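家用移动抓取平台搭建记录（四）：末端执行器与腕部视角的调试

2018年4月16日

本篇记录平台进入地面抓取阶段以后的几项工作，包括夹爪安装、腕部相机标定以及控制程序的调整。前三篇已经说明底盘选型、供电方案与机械臂的固定方式，本篇不再重复。

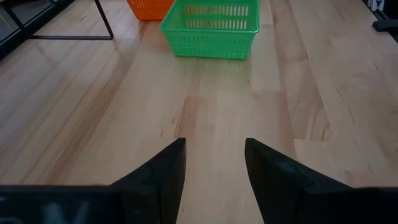
博卡读者群里有人看完上一篇之后留言，认为家用环境的抓取不应从地面开始，桌面高度固定、光线均匀，先在桌面上把流程跑通，再移到地面，可以省去一半的返工。这一意见有其道理，笔者在立项时也作过同样的考虑。最终仍选择地面，原因在于本平台的用途就是收拾地面物品，桌面上得到的参数到了地面大多需要重做，尤其是接近角度和避让高度两项。

一、夹爪的安装

本平台代号Bravo，夹爪为两指开合式，指体黑色，指端为方形平头。安装时遇到的主要问题是法兰孔位与机械臂末端不一致。笔者委托Dokthorpe的共享工坊加工了一块转接板，第一版厚度偏薄，满行程开合时能够感到轻微扭动；第二版加厚并增加两处定位销，扭动现象消除。

转接板装好以后，夹爪相对末端法兰的偏移量必须重新测量。笔者起初沿用图纸数值，试抓时发现指端始终偏向一侧，后改用实测值，偏差明显减小。建议采用类似结构的同好不要省略此步，图纸与实物之间的差异在末端会被放大。

线缆走向亦作了调整。原方案将电源线与信号线一并绑在小臂外侧，腕关节旋转至极限位置时线缆绷紧，有一次接头被拉松，夹爪停在半开状态，排查用去整个晚上。现改为在腕部预留一个松弛的弯，并以两道扎带固定在小臂内侧，此后未再出现同类故障。

二、腕部相机

相机固定在腕部，朝向与夹爪一致，画面下方始终可以看到两指。有同好建议将相机抬高，使夹爪完全退出画面，以免干扰识别。笔者试过该方案，结论是保留两指更为有利：目标与两指间空隙的相对位置可以直接从画面读出，末段对准时不必完全依赖坐标换算。代价是画面下部有相当一部分被夹爪占据，识别程序需要对这一区域设置固定遮罩。

遮罩的制作方法较为简单。令夹爪依次处于全开、半开、闭合三种状态，各取若干画面，将黑色区域合并后略向外扩即可。遮罩文件与夹爪开度绑定，程序根据当前开度选取对应的一张。

木地板的反光是另一项困难。地板为浅色长条木板，表面略有光泽，漫射光沿板长方向形成亮带，颜色鲜艳的物品还会在近处的板面上映出一片淡淡的同色。早期程序将这片映色一并划入目标，算出的底边位置比实际靠近相机，夹爪因此过早下降。处理办法有二：其一是提高饱和度阈值，映色的饱和度低于物体本身，多数情况下可以分开；其二是以上沿代替底边作为定位依据，上沿通常轮廓清楚，受反光影响较小。目前两种办法并用。

三、目标物的选择

现阶段以塑料篮为目标，绿色与橙色各一。选择塑料篮有三点考虑：重量轻，碰撞后不致损坏地板；侧壁带有成排的长方形小孔，可用于检验识别程序对镂空表面的处理；篮沿突出，适合两指夹持。

镂空侧壁给深度估计带来的麻烦超出预期。视线穿过小孔落到后方，同一面侧壁上会得到前后两组距离，取平均值则两头落空。现行做法是只取篮沿附近的数据，侧壁部分全部舍弃。两只篮子前后相距很近时，后一只的部分轮廓被前一只遮住，程序曾把两者合并为一个宽大的物体。加入颜色分割以后，绿色与橙色已能可靠分开，但若换成两只同色的篮子，问题仍然存在，留待以后解决。

四、接近路径

抓取过程分为三段。第一段由底盘将平台带到目标前方，机械臂保持收拢；第二段机械臂前伸，夹爪张开，保持在篮沿以上的高度；第三段低速下降并夹持。第二段与第三段之间设有一次停顿，用于重新取图和修正横向偏差。停顿时间最初设得很短，机械臂余振尚未消失，取到的画面有拖影，修正量反而不准。延长停顿之后，单次抓取耗时有所增加，就家庭用途而言可以接受。

家具的金属框架须单独处理。细杆在画面中所占像素很少，识别程序时有时无，而机械臂一旦与之相碰，后果比碰到篮子严重得多。笔者没有在识别上继续投入，而是在地图中手工标出家具底部的范围，规定机械臂不得进入。这一做法的缺点是家具挪动后必须重新标注，优点是可靠。

五、软件与日志

控制程序本次改动较多，合并后共1504行，其中相当一部分为异常处理。夹持是否成功由指端开度判断：闭合指令执行完毕后，若开度小于设定值，则认为未夹到物体，退回第二段重试，重试次数上限为6次。超过上限即停止动作并发出提示，由人工处理。

日志格式沿用Warside项目的约定，每次抓取生成一条记录，包含起止时间、各段停留位置及最终开度。早期日志未保存图像，出现异常后只能凭记忆推断，效率很低。现于每次停顿处保存一幅画面，硬盘占用随之上升，须定期清理。

本轮调试共进行抓取101次，其中失败34次。失败的原因大致分为两类，一类是横向偏差过大，指端落在篮沿之上；另一类是夹持后提升过程中滑脱。前者在停顿时间延长以后已较少出现，后者与指面材料有关。指面现为光面，摩擦不足，拟加贴薄橡胶片再作比较。

六、后续安排

近期工作按以下次序进行：先更换指面材料，再测试不同光照条件下的识别阈值，然后着手解决同色目标的分割。底盘与机械臂的联合运动规划牵涉较广，计划在九月以前完成方案设计，届时另文说明。

转接板第二版的图纸已上传至Borkemero的共享目录，定位销孔公差标在图纸第二页，加工前请先核对各自机械臂末端的孔距。关于先桌面后地面的讨论，仍欢迎在评论区继续，有实测数据者请一并附上相机安装角度与地面材质，以便对照。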